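How to write a review of an audiobook
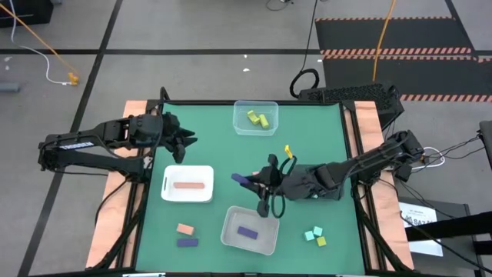 Ilze Brantova
Audio reviews editor, Wornular

Updated 13th September

Most of us who write reviews have learned to do it with a paper book on the knees and a pencil nearby. When I received my first audiobook for review, I listened to the end, sat down at the kitchen table and could not remember how to spell one single character. I also could not find again the sentence I wanted to quote. The review was late and it was not very good.

Since then I have reviewed a lot of audio for Wornular, and I now also edit the audio reviews that other readers send us. I have written down the method I use. You can change the parts that do not suit you.

What you need

The audiobook, in an app which lets you place bookmarks. Check this before you begin, as some library apps hide the bookmark button in a second menu.
A small notebook, or the notes on your phone.
Headphones you can wear for a long time without pain.
The publisher's page for the book, where you can read the names as they are spelled.

Step 1. Write down the facts first

Before you press play, copy the title, author, narrator, publisher and total length to the top of your page. If there are several narrators, write who reads which part, if this is given. Note also if the recording is abridged or complete. I have seen reviews which complain that a novel jumps too quickly, and the reviewer had the abridged recording without knowing it.

Write too how you got the book. If the publisher sent you a code, you must say it in the review. One short sentence is enough, for example "I received a review copy from Flernham Audio." Please put it where the reader will see it and not at the very bottom in grey letters.

Step 2. Listen to the beginning twice

I listen to the first 50 minutes without doing anything else. I do not iron and I do not cook. In a novel this is usually enough to meet the main people and to get used to the voice. Then I go back to the start and listen to the first chapter again. On the second time I hear how the narrator makes the difference between speakers, and I often hear a clue I missed.

After this I allow myself to walk or to wash dishes while I listen. Driving is fine for the listening but of course you cannot make notes. If something important comes when I drive, I repeat to myself one word from the sentence until I can stop the car. It looks strange to the people at the traffic lights.

Step 3. Choose a speed and stay with it

Many listeners like faster speed. I have nothing against it, but for a review I recommend normal speed for at least the first third of the book. A narrator who leaves a pause before the bad news has chosen that pause, and at double speed you will not hear it. You may then write that the reading feels rushed, and this will not be fair.

If you go faster afterwards, mention it. With Iston, a family mystery with a length of more than 17 hours, I changed to 1.25 in the middle part, where there is a long court hearing. I wrote this in my review, and a reader answered that she had done the same in the same chapters. This was more useful to her than any adjective of mine.

Step 4. Make short notes with the time

Place a bookmark and give it a label of two or three words. "Sister lies." "Good joke." "Accent gone." Labels such as "nice" or "important" will mean nothing to you next week. If your app does not allow labels, write the chapter and the minute in the notebook.

I use 4 letters in the margin so that I can sort my notes later:

S for story
N for narrator
T for technical things, for example a sudden change in volume
Q for a quote I may want to use

Do not stop the book for every thought. If I stop too often I lose the tension, and then I blame the author for it.

Step 5. Check names and quotes

This is the step most people skip. You have heard the names but you have not seen them. Catherine or Kathryn, Price or Pryce, you cannot know from sound. Look at the publisher's page, or at the free sample of the ebook. If you cannot find a minor character there, write "the neighbour" or "the older detective" and nobody will be upset.

For quotes it is the same. You do not hear commas. When I want to quote, I search the sentence in the printed text, and if I cannot get the printed text, I tell in my own words what was said. A quote with your own punctuation is a small mistake, but authors notice it.

Step 6. Keep the book and the reading apart

A listener wants to know two things: is it a good book, and is it good to listen to? It is possible that a fine novel has a dull reading. I have also enjoyed very much a weak thriller thanks to a warm and funny narrator.

I write these as separate parts. For the narrator I try to answer these questions.

Could I tell who was speaking without the "he said"?
Did the voices of children sound like children, or like an adult who is playing a child?
Were the foreign words pronounced with care? I am a foreigner in English myself and I am patient here, but if the narrator says the name of the main town in three different ways, I will mention it.
Did I forget the narrator for long periods? For me this is praise.

Please do not write only that the voice is "annoying". Say what it does. Maybe each sentence goes up at the end, or the whispering parts are too quiet for a train. Another listener may not mind it, and then she can decide for herself. And do not guess the narrator's age or looks. You are reviewing the work.

Step 7. Write the first version quickly

I write on the day after I finish, with the notebook closed. What I remember is normally what matters. Afterwards I open the notes and correct the facts.

Our limit at Wornular is 800 words, and I think most audio reviews are better when they are shorter. My order is this one:

One paragraph about the situation at the start of the book, nothing past the first quarter.
Two or three paragraphs about the story and the writing.
One or two about the reading.
A few lines about who might like it, and where it is good to listen. Some books are made for long trips and some need a quiet room.

Step 8. Read it aloud

As the book was for the ears, I read my review aloud too. I find there my long sentences, and the word "atmospheric" three times. Take out two of them – or better all three.

Some questions I receive by email

Can I review a book I did not finish?
Yes, if you say so in the first paragraph and say where you stopped. Do not give stars in this case.

I fell asleep in chapter nine. Must I go back?
Yes. I am sorry. Use the sleep timer next time, it saves a lot of searching.

May I read the paper book at the same time?
You may, and for language learners I recommend it warmly. I read my first English novels in this way. But tell your readers, as the text in front of you repairs many faults of the recording.

How long before publication can I post?
Look in the email which came with the code. If there is a date, respect it. If there is none, ask the publisher. In January we had two reviews online before they were allowed, and I had to write some polite letters.

If you would like to send us an audio review, paste it in the body of the email and put the title of the book in the subject line. Attachments I can open only on my home computer, so they wait longer.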